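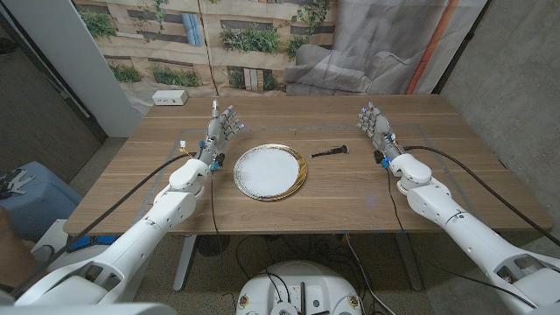

Prenemus Tapia hand, two months in: a long review from a small lab

I have been promising this review since we first bolted the Tapia hands onto our arms, and I kept putting it off, partly because I wanted to be fair and partly because every time I sat down to write it I changed my mind about something. We've now had a pair of them for two months of nearly daily use, and I think my opinions have settled down enough to be worth sharing. If you're coming from a two-finger gripper and wondering whether you want to live with a full hand, you're exactly who I was in the spring, so pull up a chair.

First, the numbers, as people always email me about them. We paid $2,466 per hand. The gripper we had on before, the Mavasia parallel jaw, was $1,430, and I'll be comparing the two all the way through. Both were bought out of our own budget at the regular price, and neither company knows I'm writing this.

What comes in the box

The Tapia arrives in a nice dense foam tray with the hand, the wrist plate, a short cable, a longer cable, and a bag of screws that includes a few spares (bless whoever decided that!). The manual is a folded sheet and it's thin. It gets you as far as powering the hand up and then sends you off to a web page, and the web page, at least when we were setting up in May, still had screenshots from an older version of the software. I muddled through. The hand itself is gray, with a smooth shell over the back and jointed fingers, and it has little blue accents near the fingertips that I thought were a bit silly at first and have since grown very fond of. More on those in a minute.

Mounting took us most of an afternoon for the first one and well under an hour for the second, so you can see where the time went. The screws on the thumb side are hard to get at with a normal hex key. Buy a ball-end one before you start. Route your cables before you tighten anything down, too, and leave more slack at the wrist than looks right, as the hand will turn further than you expect and the connector is the first thing to complain. I had to redo our left side for exactly this reason, and I was not gracious about it.

Everyday objects, and the brush in particular

Our test table is set with the kinds of things you'd find around a house. Lately that has meant a white plate with a shiny gold rim and a slim black makeup brush, and I've come to think that brush is the best test object we own. It's light, it rolls if you so much as breathe on it, and it lies very low to the wood, so you have to come down close to the table without jamming your fingertips into it.

The Mavasia was good at this. I want to say so plainly, because it's easy to get carried away with the new toy. Two flat pads, come straight down, close, lift, and you have the brush nearly every time. Where it fell down was afterward. Once the jaws had hold of a thin handle, that was the only way they'd ever hold it, and if you wanted the bristle end pointing somewhere else you had to turn the whole arm, elbow and all, and hope it cleared the other side.

With the Tapia the pickup is fussier and what comes after is lovely. You can bring the hand in on its side, curl the fingers around, and work over the plate from the right with the other hand waiting upright across the table, out of the way. The arms don't crowd each other nearly as much. I ran roughly 200 pickups of the brush with each, spread over a couple of weeks so that I wouldn't be judging on one good morning, and I'd still send you to the Mavasia for the bare act of grabbing. For doing something with the brush once it's off the table, I wouldn't go back.

The plate is another story and a less happy one. The shell on the fingertips is smooth, and a glazed rim is smooth, and smooth on smooth is a sorry business. Prenemus sells stick-on rubber pads for the tips and I think they ought to be in the box. We ended up cutting our own from a sheet of thin silicone, and they hold up fine, though they do collect lint.

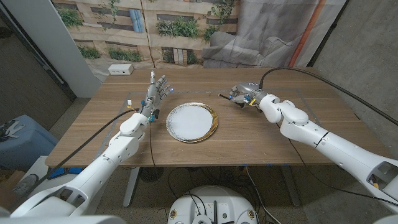 Controllers: stock versus Clotelus

You can drive the Tapia from the software Prenemus gives you, and for the first few weeks we did. It's perfectly decent. There are sliders for each finger and a handful of saved poses, and the "soft close" pose is a gem for anything breakable. My trouble with it was lag. It's small, but if you're steering the hand live you feel it in your shoulders by lunchtime, always closing a hair later than you meant to and then over-correcting.

We moved to a Clotelus controller after that and the difference was plain to everyone who tried it, including the people who don't care about controllers and had only wandered over to see what the fuss was. The fingers follow when you ask. You do lose the saved poses, and you have to rebuild your favorites by hand in a text file, and the text file has opinions about spaces. Set aside an evening and some tea. I'd also suggest keeping the stock software installed, as it's still the only way to update the hand itself.

One small warning: the Clotelus numbers the fingers starting from the thumb and Prenemus starts from the little finger. I spent longer than I'd like to admit watching the wrong finger bend and wondering what I had broken.

Living with a wrist camera

I had worried that a full hand would block the view from the wrist, and it does take up more room than the Mavasia's jaws ever did. The back of the hand and the base of the thumb fill a good part of the bottom, and the fingers reach up toward the middle. What saves it is that the fingers stay readable. The blue stripe near the end of each one gives you something to look for against all that gray, and against our wood tabletop it's easy to find your tips at a glance. I take back what I said about silly.

The plate is harder. On approach it tends to sit way off in a corner, with only a bit of curved rim to go on, and you're relying on the head camera until you're nearly there. I've gotten used to glancing between the two views, the way you do with car mirrors. A wider lens would help, and so would tilting the mount a few degrees outward; I've tried the tilt and like it, but then you lose sight of the thumb, and I'm not ready to give up the thumb.

If you use printed backdrops, as we do, check what they look like from down at the wrist as well as from the head. A bookshelf print with plants and book spines makes a busy neighbor for four gray fingers, and I'd never have guessed how much of it ends up in view. 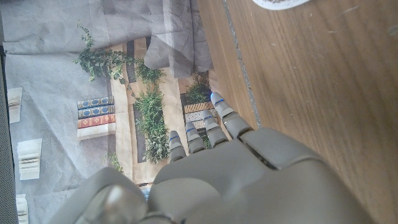 Small gripes

The status light on the wrist is bright. It's nice for knowing the hand is awake, less nice at the end of a long day when you're tired and it's at eye level.

The fan-free design means it gets warm if you hold a tight grip for a long stretch. Ours has never shut itself down, but I've learned to open the fingers between runs as a courtesy.

Spare fingertips have to be ordered in full sets. We needed one.

The wrist connector could be stiffer. After the trouble on our left side I started checking it every morning along with the arm cables, and it's become part of the routine, like filling the kettle.

Who I'd recommend it to

If your work is mostly picking one thing up and putting it down in a bin, please buy the Mavasia and spend the difference on a better camera. It's sturdy, it's easy to mount, and its manual was written by somebody who had met a customer. Ours is going onto a second bench and I expect it'll be there for years.

If you need to handle things the way a person would, turning a brush over or steadying a plate with one hand while the other does the work, the Tapia is the first hand at this price that I've enjoyed using day after day. Get the rubber pads at the same time. I'll add a note to the bottom of this page once we've tried the new firmware, which is supposed to fix the finger numbering and which I have been too nervous to install in the middle of a busy month.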